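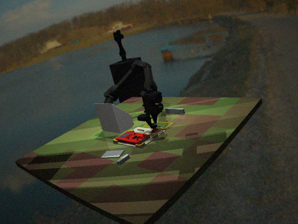

The complaint from Clamdale came in at ten past four, and by five Kamala Mudaliar had read it three times. It was two lines long. The kiln thermocouples on line 2 were reading low. The last firing had come out glassy and gone in the dumpster.

She ran the calibration lab at Trandmont, which was one long room over a tire shop with a dry block furnace, an ice bath, a good bridge and a fair one. She had signed the certificates for Clamdale's thermocouples herself, 11 of them, in October.

"They're not reading low," said Malachy Horgan, without turning around. He was wiping down the bench. "They didn't read low when they left."

"You don't know that."

"I know what I wrote down."

She pulled the folder. His numbers were there in pencil, in the small square hand he used for everything, and they were fine. Every probe had been checked against the reference at five temperatures, going up and coming back down. The worst one was off by less than a degree. She checked his arithmetic anyway, then checked the reference certificate, then went down to the truck and put her overnight bag behind the seat.

"I'll come," Malachy said.

"Somebody has to finish the hospital job."

"Kuldeep can finish it."

Kuldeep Thakur had been there since the summer and had never closed out a job alone. He looked up from the ice bath, where he was packing shaved ice around a flask with the back of a spoon. He said he could do it if someone left him the keys.

They left him the keys.

It was two hours to Clamdale, most of it on the county road. Malachy drove. Kamala had the portable calibrator on her lap because the bracket in the back had broken and she didn't trust the straps. Past Jelham the rain started and they stopped talking about the weather and began on the job.

"Could be the extension wire," she said.

"Could be."

"Could be somebody swapped the controller and left it set for the wrong type."

"Then it would be way out. They said low. People don't say low if it's way out, they say broken."

She thought that was probably right. She wrote it on the back of the complaint so she would have something to cross off.
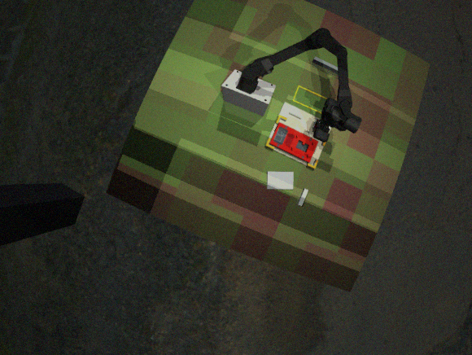 The plant made insulators for power lines. The night foreman was a tall, tired man named Preben Kirkegaard, and he met them at the loading door with two visitor badges and no small talk. He walked them past the glaze room and the drying racks to the kilns. Line 1 was firing. Line 2 was cold, with its door standing open and its shelves bare.

"That's 34 pieces we lost," he said. "Big ones. There's a utility waiting on them."

"When did it start?" Kamala asked.

"Last firing. The one before was good."

"Did anything change in between?"

"No."

She had been asking that question for nineteen years and had stopped expecting any other answer. She set the calibrator on an upturned crate and asked for the control cabinet to be opened.

They began at the controller. Malachy disconnected the first input and she fed it a signal, and the display came up where it should. She fed it a higher one. It was good all the way up. She crossed off the controller. Then they did the other inputs, which took until after nine, and they were good too.

Preben brought coffee and stood with his arms folded.

"So it's the sensors," he said.

"It might be," said Kamala.

Malachy gave her a look. She didn't return it. She had her name on that paper, and she wasn't going to stand in a man's plant and tell him it couldn't be her before she had checked.

They pulled the first probe out of the kiln wall and put it in the little furnace they had brought along. The furnace was slow. They sat on the crates and waited for it to settle, and Malachy ate a sandwich, and the fans on line 1 went on roaring behind them. At 100 degrees the probe was right. They took it up in steps. It was right at every one, within a few tenths of what Malachy had written in October.

"Okay," said Preben. He unfolded his arms.

"That's one," she said. "Let's do the next."

It was Malachy who found it, close to midnight, lying on his back on the kiln roof with a flashlight in his teeth. The wires from the probes ran up the wall and into a junction box, and from there a long cable ran to the cabinet. He had the cover off the box. He said something she couldn't make out, took the flashlight from his mouth and said it again.

"This isn't the same cable."

She climbed up. The cable going out of the box was new and clean and had copper in it, plain copper, the kind you would use for a doorbell. The junction box sat right over the kiln, and with the door shut and a fire going it would be a good deal hotter than the cabinet. Every degree of that difference was being dropped at the splice. The controller saw a kiln cooler than the real one and kept on adding heat.

"Who ran this?" she called down.

Preben looked up at it for a while. "Mawuli," he said. "The old one got nicked by the lift. He had it fixed before lunch."

Mawuli Nutsugah was on the night crew too, and Preben sent for him. He was a young electrician with a neat tool belt, and he climbed the ladder quickly and looked into the box, and Kamala explained it to him. She kept it short. He asked two questions, both good ones. Then he didn't say anything.

"I matched the gauge," he said finally.

"You did. It's a nice job," she said. "It's the wrong metal."

"I figured wire was wire."

"For most things it is."

There was a partial reel of the right cable in the maintenance cage, under a tarp, left over from when the kiln was built. Somebody had written MAZANDARANI on the flange in marker. Preben said that was the contractor who had done the original install, and he had been after them for years to come and get their stuff. There was enough to reach the cabinet with a few feet over. Mawuli ran it. Kamala held the light and Malachy checked the polarity at both ends, then made Mawuli check it.

It was after three when they warmed the kiln. She watched the display climb next to her own reference, the two numbers going up together, and wrote them down every ten minutes until she had a page.

Preben signed the service report on the hood of the truck. He read it through first. Under cause she had written "replacement extension cable, incorrect material," and no name.

"You want me to send back your certificates?" he asked.

"No. They're still good."

Malachy was already in the passenger seat with his jacket over his face. She put the calibrator on the floor by his feet and started the engine. Her phone had one message on it, from Kuldeep, sent at eleven. It said the hospital job was done and he had locked up, and did the ice bath get emptied at night or left.

She typed "emptied," and pulled out onto the county road.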